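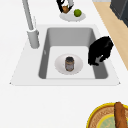
Sink cell in the simulator: jar on the plate, gripper to its right.

Home | Cells | Set-up | FAQ | Contact

Sink cell: frequently asked questions

Which scene file do I load?
Load Zoslow 19. Older files still open, but the basin walls in them have a different slope and the saved arm positions no longer fit.

How do I reset the cell between runs?
Press Reset and wait for the arms to return to their start positions. Don't drag objects back by hand. A dragged plate can end up slightly below the basin floor, and the contact solver will throw it out again on the first step.

Does the jar have to start on the plate?
No. The layout list has starts with the jar in the basin and starts with it on the counter. Pick one from the list and write its number in the run log.

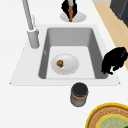 Jar on the counter in front of the sink, small food item on the plate in the basin.

The gripper closes but the jar slips. What should I change?
Check the finger friction first. It should match the value on the set-up sheet, and it goes back to the default whenever the gripper model is reloaded. If it is correct, lower the closing speed by one step and try again. Leave the jar's mass alone.

The arm stops above the rim and won't go down.
The collision margin is too wide. Set it to 6 mm for the basin walls and the rim. Mio Shibata keeps the margin file, so tell her if you need it changed for everyone.

How often is the cell checked?
Every Saturday. The check replays 939 stored grasps and lists any that end differently from the week before. Please don't start long jobs until it has finished.

I get error 1149 at start-up.
The two arms have loaded in the wrong order. Close the scene, clear the cache and open it again. If it comes back, send the log to Indrek Juška.

Related pages
Replacing the gripper model
Windard arm: joint limits
Run log template

Contact: Liliana Rinaldi, Dromano simulation desk | © Dromano | Back to top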